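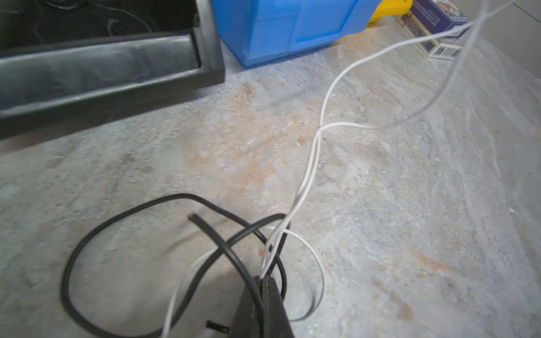 Wrist view, cable pickup off the floor. One black cable, two white wires, one finger in the middle of it.

Thread on the cable handling rules we use at Pladard. Revised in June, and people keep asking for the short form.

1/ Scope. These cover any task where the arm touches loose cable: sorting, coiling, clearing a floor. Fixed harness work has its own sheet.

2/ Before anything moves, every conductor gets traced to both ends by eye. If an end runs out of the wrist camera's view, a person walks over and finds it. An end you can't find is treated as live.

3/ Cut ends with bare copper go on the log as a separate line. So do plugs lying with contacts exposed. Neither one is a grasp point. Grasp on intact jacket, at least 25 mm from the end.

4/ Crossings. Where two strands cross, take the top one. If the camera can't settle which is on top, lift 4 mm, look again, then decide. Sekar Nair wanted 10. We tested both and the higher lift dragged more slack.

5/ Pull limit is 4 N for thin twisted wire, measured at the wrist. Over that, open the finger and back out along the entry path. Do not rotate to free a snag. Rotation is how a loop becomes a wrap.

6/ If a strand is over the finger and it wasn't the target, stop. Log it as a drape. Operators were logging these as grasps and the success numbers looked better than they should have.

7/ Floor items stay where they are. Boxes, bins and trays get marked as obstacles and the path goes around. Stains and floor patterns get a note too. The old segmentation model read streaks as wire.

8/ Hand clearing takes 2 people, one on the stop button. Arm in hold, drives off, then hands in. Chaimae Naciri wrote this one and it has no exceptions.

9/ Still open: whether braided pairs count as one object or two. Hernán Cuadros says one until they separate. The Radwan cell logs them as two. Draft wording goes out after the next review.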